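# Planis flat-head floor brush, long handle

Bought August 2024 to replace a corn broom that had lost most of one side. It has been used on ceramic tile in a workroom, a short hallway and a kitchen, and once on a concrete step, for which it isn't intended.

## Construction

The head is a flat block with a swivel socket at the center. The handle is a hollow tube in two sections, joined by a threaded plastic coupling. Total weight on a kitchen scale is 800 grams, so most of what the hand feels is the head. The coupling worked loose twice in the first month. A single wrap of plumber's tape on the thread fixed it, and it hasn't moved since.

The socket is the weak point. It pivots in both directions with very little friction, and when the brush is lifted the head drops to whatever angle it likes. Lower it again without looking and it may land on its edge. The Follitz brush I used before the corn broom had a detent that held the head square to the handle. I'd pay extra for that here.

Replacement heads are sold under part number 2664. The older Cladaritz handles use a wider socket and don't fit, although the packaging shows both.

## Fine debris

Good. The bristles are dense and short, and they pick up sanding dust, flour and dry soil in one pass on flat tile. Grout lines deeper than the usual take two passes, the second one along the line instead of across it. Hair wraps around the outer row and has to be pulled off by hand.

Static is noticeable in dry weather. Dust clings to the tips and comes off on the next clean area. Tapping the head on the edge of the bin clears most of it.

## Light, bulky debris

This is where the flat head is less convincing. Paper scraps, wrappers and dried leaves are pushed ahead of the bristles as long as the stroke is slow. On a fast stroke they ride over the top or slip out at the ends. The head is 27 centimeters wide and has no side flare, so a pile wider than that has to be brought in from the left and right first.

No pan is included. The Ferri pan with the rubber lip works well with it; a cheap pan with a hard lip leaves a line of dust, as they all do.
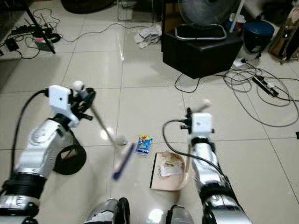 For paper and packaging I have mostly stopped using a pan at all. Flat cardboard sits low on tile and large scraps go up onto it with little resistance. A beige piece like the one with the crumpled paper heaped on it will serve, provided it stays flat. Something the size of the blue snack packet is best approached from the far side with the head low, in one slow push toward the board. Fine dust still goes under the cardboard, so the pan comes out again for the last pass.

## Care and wear

The head unclips and can be rinsed under a tap. Drying takes overnight with the bristles facing down. After regular use the outer row has splayed slightly at one corner, and the rest is straight. Wash water should stay under 30 °C according to the label. I used warmer water once, with no visible effect, but wouldn't make a habit of it.

## Rating

Four out of five for dust on smooth floors, three for anything larger. One point would come back with a stiffer pivot.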